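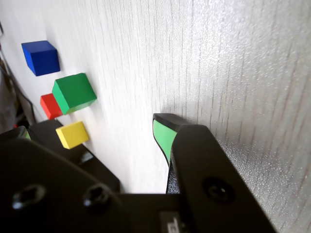
Good practice in a robot lab begins with small, dull habits, and I have become a great fan of them. At Lindstead, where a handful of arms spend the day picking things up and putting them down again, the house rules fit on two sides of paper and everyone who works there can recite most of them. The first ones a newcomer meets are about the gripper, and you only have to get close to one to see why it gets so much attention: black fingers, green pads at the tips, screws sunk into the plate and a screw hole in the finger itself. Every one of those is a line on the morning check. The blocks get a line too. Blue, green, red and yellow, one solid colour each, so that an instruction such as "take the yellow one" can only mean one thing.

I spent two days at Lindstead with the rule sheet in my hand, and what struck me was how readable it is. Robot safety has proper international standards behind it, thick ones, and the lab keeps them on a shelf and uses them. But a standard written for the whole world can't tell you which drawer the hex keys live in. The house rules do that part.

Take speed. During set-up and teaching, the arm may move no faster than 10 per cent of its full rate, and one person holds the stop button and does nothing else. No phone, no notebook, no helpful reaching over to straighten a block! I held it myself for a quarter of an hour and found it surprisingly hard work. You start to watch the arm the way you watch a toddler near a pond.

Then there are the fingertips. Pads wear, and a worn pad is a sly sort of fault - the grip gets a little worse each day and everyone blames the software. Lindstead changes them every 300 hours of running, whatever they look like, and the old pair goes into a bag with the date on it. The team picked up that habit from Marinho, a packing firm that had been caught out by slipping cartons, and they have passed it on to Kastley, whose robots handle glassware and who now change theirs even sooner.

The screws have their own rule, and it's my favourite. Whoever tightens one draws a thin paint line across the head and on to the metal beside it, and if the line is ever broken, the arm stays off until the screw has been seen to. It costs pennies. Garages and aircraft hangars have done much the same for decades, and I love that it has found its way in here.

Records are where I expected to be bored, and I wasn't. Each run is logged in Rolleo, a plain little program the lab wrote for itself, with four boxes to fill in: what was asked, what the arm did, who was on the button, and anything odd. There were 3956 entries when I visited and 253 of them had something in that last box. I read a good many. "Picked up green, red came too." "Cable rubbing on bracket, moved clip." "Stopped by me, didn't like the noise."

That last one matters a great deal. Anyone at Lindstead can stop an arm for any reason, and the rule says in so many words that they will not be asked to justify it. The entry gets read out at the weekly meeting, somebody has a look at the joint or the cable, and work carries on. Students were using it within their first week, cheerfully, and so was the lab head.

Is any of this slow? A bit. The morning check takes long enough for a kettle to boil and a cup to be drunk, and restarting after a stop means going back through the short version of it. A few of the newer staff would like to trim it, and the rules are up for review in October, when anyone may strike out a line provided they can say what would catch the fault in its place. Last year's review took out three lines and put in five. Two of the new ones were about cables, and one was about where to leave the hex keys.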